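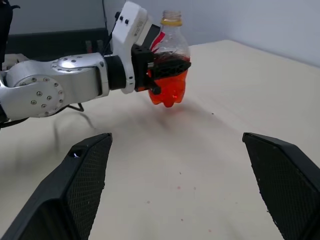 Papers > Service Robotics > Household Manipulation > Section 4

4 Handling of partly filled containers

4.1 Why the bottle is a separate task

In the previous section we reported the results for rigid objects such as cups, boxes and cutlery. In the present section we discuss containers which have some liquid inside. We decided to treat them separately because in our first experiments at the Tandurlow laboratory we put all objects in one list, and the average success rate was then difficult to understand. A system could have a good average and still be of no use in a kitchen, if all its failures were with drinks.

For a person, to pick up an open or closed bottle and give it to the other hand is so simple that it is hardly noticed. For a machine the same task has several difficulties at the same time. The wall of a plastic bottle is thin and gives way when it is pressed. The weight depends on how much was already used, and this cannot be known from the shape of the bottle. The liquid moves after the arm has stopped. Finally, a transparent wall gives poor depth readings, and the color of the contents can be much stronger in the camera than the bottle itself.

4.2 Task definition

The task, which we call Cedach-Handover, has two arms and one container. The first arm grasps the container from the table, lifts it and holds it still. The second arm comes near with open fingers, closes on a free part of the container and takes over the weight. The first arm must then open and go back. The task is finished when the container stands upright at the goal position on the table.

We count a trial as successful only if the container was not dropped, the wall did not remain deformed after release, and the final inclination was small enough for the container to stand by itself. A trial in which the operator had to touch the container is counted as failed, also when the touch was very light. Some earlier works are more tolerant on this point, and therefore our numbers should not be compared with theirs directly.

Figure 4 gives the view from the second hand during the task. The first gripper holds a clear plastic bottle at its middle, with the base of the bottle above the tabletop, and the two fingers of the second hand are open in the foreground. It can be noted that the liquid is the brightest thing in this view, and that the upper part of the bottle, where there is no liquid, lets the wall behind be seen. The two parts belong to one object, but a segmentation model which was trained on household photographs often returns only the colored part. We come back to this problem in 4.4.

4.3 Procedure

The experiments were made with the Marchetti controller described in Section 3. No part of the hardware was changed between the rigid objects and the containers. The grip force was limited to one fixed value for all bottles, and the controller was not informed about the fill level. We are aware that a force adapted to the fill level would be better. However, our question was what a household user can expect from a system as it is delivered, and such a user will not weigh the bottle before asking for it.

We carried out 200 trials. The start position of the container was changed after each trial by hand, inside an area marked with tape. The lighting was the normal ceiling lighting of the room together with the daylight from the window, and the blinds were left as they were in the morning. For this reason the shadows on the table are not the same in all trials. We consider this as closer to a real kitchen than a closed light box would be.

The last trials were done on Mon 23 December. The evaluation of the recordings was done in February by two persons who worked independently from each other. When they disagreed, the trial was counted as failed.

4.4 Results

The success rate was 68 percent. It is clearly lower than for rigid objects under the same conditions. The first grasp was not the main source of failure, as we had expected it to be. In most cases the first arm lifted the container without difficulty and held it stable. The failures came mostly in the moment when both hands had contact.

We observed the following kinds of failure, in order of frequency.

(a) Wrong height of the second grasp. The second hand needs a free part of the bottle, above or below the first gripper. When the segmentation returned only the liquid, the planner believed that the bottle ended at the liquid surface. It then looked for a free part only below the first gripper, where there was often too little room for the fingers.

(b) Both grippers pulling. The first arm waited for a decrease of the measured load before it opened. With a light container this decrease was close to the noise of the sensor, and the arm did not open in time. The second arm had already started to move away.

(c) Swing of the contents. With larger containers the liquid went on moving after the lift. The controller understood this as slip and pressed more strongly. In 12 trials the wall was pressed so much that it stayed deformed after the release.

(d) Loss of view. When the second hand was near, its own fingers covered a large part of its wrist camera view. The final centimeters of the approach were therefore done without useful vision.

Kind (a) could be reduced by a simple correction. We extended the segmented region upward along the axis of the bottle until a cap or an edge was found. This worked well for bottles with a colored cap and less well for bottles where the cap was transparent also. We did not include the corrected trials in the success rate given above.

4.5 Is the task ready for the home?

Our answer is that it is not ready yet, although single parts of it are. Lifting a closed bottle and holding it above a table can be considered as solved for the bottles we tested. A handover between two arms can be shown in a demonstration, and a visitor who sees three good trials will probably believe that the system can do it always. In daily use one failed handover in three is too much, especially if the bottle is open, and we tested closed bottles only.

The time must also be mentioned. A full handover took over 2 minutes in the slower trials, most of which was planning. A person who is thirsty will not wait so long if he or she is able to stand up. For a person who is not able to stand up the judgment can be different, and we think that this group should be asked before the research community decides which speed is sufficient.

In a shop or a small workshop the situation is a little more favorable. The containers are often of the same type, the fill level is known, and the start position can be fixed by a tray. The partners at Otwood repeated a part of our trials with one single type of bottle on a tray, and kind (a) did not appear at all. Kinds (b) and (c) remained. This suggests to us that better perception alone will not be enough, and that the exchange of load between the hands has to be modeled explicitly. A first attempt in this direction is described in Section 5.

Shared 68 times | 12 comments

Related items
Grasping transparent objects under changing daylight
Section 3: The Marchetti controller, hardware and settings
Load transfer between two arms: a first model
Results of the Otwood tray trials
What users expect from a kitchen robot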